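5.3 Tracking Failures at the Vanity Station

The failures reported in this section were found during replay of the Skeltance recordings on the arm cell at Sernurska. Until that point, every episode had passed the automatic checks described in Section 4. Those checks look for dropped frames, missing marker detections and gaps in the gripper opening signal. They do not test whether the estimated path of the gripper is physically possible given the furniture at the station. At most stations this made little difference. At the vanity station it allowed a large number of faulty trajectories into the released set.

The tasks at this station involve the tabletop and the small drawers beneath it. The operator holds one gripper in each hand and works in front of an upright oval mirror. Each gripper carries a camera and a fiducial marker cube. The Clunell tracker estimates the path of each gripper from its own video and uses the cubes to fix the position of one hand relative to the other. 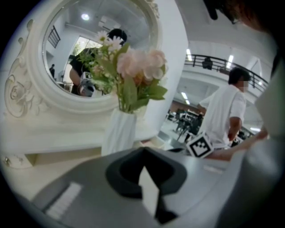
The first sign of a problem was a protective stop. During replay of a drawer-opening episode, the Sikder controller commanded a fast forward motion while the fingers were close to the drawer knob. The arm touched the front edge of the table and halted on its force limit. No person was inside the cell. The table was marked but not broken, and the arm was returned to service after inspection. Under laboratory rules, all replay from this station was suspended until the source of the motion had been found.

The controller was examined first. Its logs showed that it had followed the recorded trajectory correctly, and the sudden motion was present in the trajectory itself. The corresponding video showed a steady approach to the knob. The error had therefore been introduced between the video and the stored path, in the tracking stage.
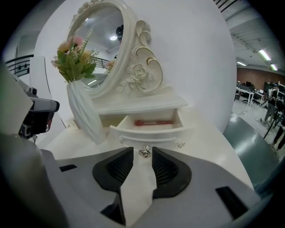

Figure 8. Vanity station from a hand-held gripper, drawer open. Ceiling lights are reflected in the mirror.

Inspection of the feature tracks gave the cause. The Clunell tracker assumes that most of what it sees is standing still. Reflections of fixed objects, such as ceiling lights and railings, do not violate this assumption, as they behave like fixed points in a room behind the glass. Reflections of the operator do violate it. When the gripper camera faces the mirror at close range, the reflected body and hands can supply many of the strongest features in view, while the pale, smooth tabletop supplies very few. If the operator leans or shifts weight, those features move together. The tracker then reads the movement as motion of the camera and adjusts the path of the gripper to match.

The resulting error takes two forms. In the first, the path drifts slowly while the operator leans and recovers when the camera turns away from the glass. In the second, the tracker loses its map, finds it again from a different set of features, and corrects its position in a single step. The replay stop was caused by an error of the second form. The correction was spread over 100 ms by the smoothing filter, which kept it below the threshold of the existing jump test.

We then reviewed the full set of episodes from the station. Of 3,293 episodes, 907 contained at least one interval in which the two grippers, placed by their separate paths, disagreed with the relative position given by the marker cubes. This comparison is possible only while a cube is visible to the opposite camera, and the count should be read as a lower bound.
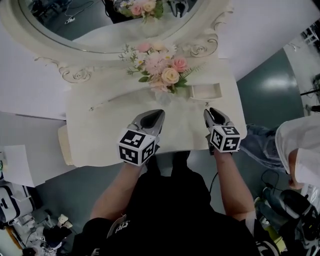 Two-handed episodes were affected more often than those in which one gripper was held still. We attribute this to posture. An operator who steadies the table with one gripper and pulls a drawer with the other tends to lean toward the work, and both cameras are then brought near the glass. Artificial flowers placed before the mirror had a mixed effect. They hide part of the reflection and offer well-textured fixed points, but they also block the view of the wider room, on which the tracker relies for recovery.

Marker detection was considered as a second possible cause. A reflected marker is reversed and should be rejected when its pattern is decoded. We found no accepted detection that came from the glass. The marker cubes were therefore kept in their original form and used as the reference for the comparison above.

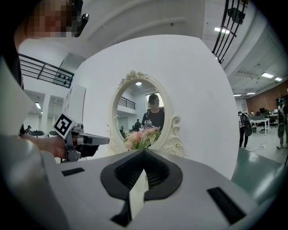

Figure 9. Gripper view toward the oval mirror. A reflected person holding a gripper is visible in the glass.

Two changes were made in response. First, the mirror surface is now masked before features are selected. The mask is drawn by hand on the station map and projected into each image, with a margin to allow for error in the current pose. Second, a trajectory must pass a speed and clearance check before it can be loaded by the Sikder controller, whether or not it has passed the checks at recording time. Replay at the vanity station resumed in January at reduced speed.

The mask does not remove the problem in full. It depends on a pose that may already be wrong, and it does not cover reflections in other glossy surfaces, including the floor. Affected episodes remain in the Skeltance archive with a tracking flag and are excluded from training by default.

Last updated: Dec 4, 2025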